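Up at 6 and down to the licensing counter at Ramholm town hall, where the line for food cart permits already ran past the stairs. The fee has gone from $200 to $700, and the clerk was so kind about it that I couldn't stay cross.

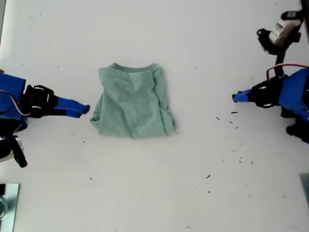 Mint-green T-shirt, white tabletop, two robot arms

Had my soup on the bench outside afterward — far too hot for July — and read all the new rules through. They want 2 inspections a year now. I'll write to the council tonight, if my pen holds out.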